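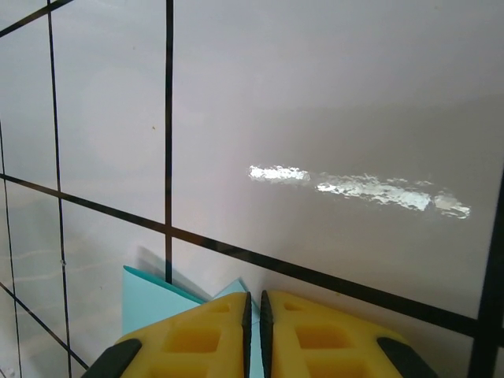

*Fig. 2. Wrist view at the gridded surface, folded blue piece at the fingers, glare to the right.*

## Handout: setting up the wrist view

Anneli Manninen, rev. 2018-05-01

The Zela setup sheet says the grid makes calibration "self-checking." I doubt it. Black lines on a pale surface are easy to find until a bright reflection lands in a cell, and then you are trusting software to ignore it. Ours didn't in 277 test grabs, or not often enough for me.

Before you run anything:

- Look at the live view yourself. A green status light proves very little.
- Shade the lamp or window and check the glare again.
- Inspect both black finger pads, notches included.
- Start at 50 percent speed. The sheet says 55 – I have seen no data behind it.

Folded paper is a poor test of grip force. It gives, so a bad setting can still look fine. Repeat with something stiff and write down both results.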